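Linen notebook - March, 10:40
Present: H. Fukuda, R. Matsuda

Continuing with the fold thickness question. The beige napped cloth keeps giving uneven stacks when folded into a long strip, and the flat-weave pieces from Strazds do not. Folding on the green sheet again today so that the beige edge is easy to find by eye. Same folding order as last time: long sides in first, then over once more, smoothing from the middle outward. No pressing.

Left to settle for 40 minutes with a 600 g board on top, then board off.

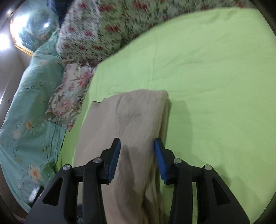
Beige cloth, strip fold, on lime-green sheet. Layers stacked on the right side; left side flatter.

Hatsue thinks the nap grips itself and stops the upper layer from sliding flush. Plausible. Brushing direction was not recorded when the cloth was laid out, so it can't be checked for this fold - add a column for it. The far corners do not match either: rounded and folded on the right, thinner on the left, with a slight ripple along the edge there.

To do:
- repeat with nap running lengthwise, then crosswise
- try the 700 g board, same time
- ask Sadao whether the Doltar shelf dividers are still set at 225 mm
- wash the green sheet separately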